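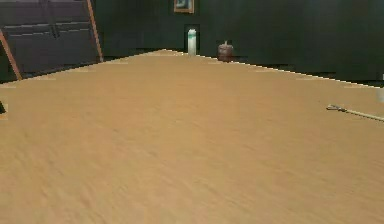 Felista Minja wrote to the list that she will believe in household robots when one of them puts a screwdriver back in the drawer it came from, and until then she would like her 25 minutes of reading back.

Fair enough. The Koech Chores set exists so that people can argue with Felista using numbers.

README, Koech Chores, version 4
Last changed September 10, 2018

What this is

Koech Chores is a collection of simulated household jobs. A job is one sentence ("put the bottle on the cabinet") plus a starting state and a check that says whether the job got done. There are 300 starting states. All of them are rendered; no real furniture was harmed, though Zuweira's laptop has not been the same.

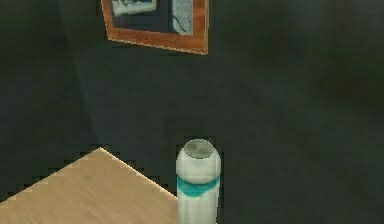
What counts as done

The check looks at where objects end up and nothing else. A policy that carries a bottle to the right spot by way of the ceiling passes. We argued over this for most of last November and lost to Mwanaisha Langat, who wrote the check and did not want to write it again.

Knocking over a second object is logged as "side effect" and does not fail the run. Your mother would fail it. Use the strict flag if you want your mother.

Can machines do chores yet

In here, a few. Our baseline finishes 17 of the jobs often enough that we'd mention it at a party. Nearly all of those are pick-one-thing-up, put-it-down jobs on a clear table. Drawers are bad. Anything thin and flat is worse. "Tidy up" was dropped in version 2 after Caroline Muriithi asked each of us what it meant and got a different answer every time. 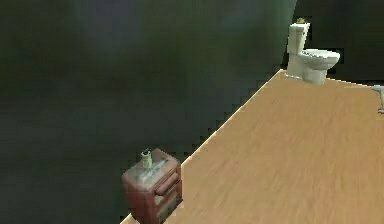 Known problems

Room edges are rough, and textures are low resolution on purpose, to keep rendering cheap. Don't train a wall detector on this.

Object scale drifts between the Nellham and Zimdale asset packs. We fixed the spoons. We have not fixed the lamps.

Nothing in the set gets dirty, so it says nothing about cleaning. A robot that aces every job here may still be no use to anyone with a bathroom.

Getting help

Open an issue with the job number and the seed. Reports without a seed go to Mercy Mwaipopo, who closes them.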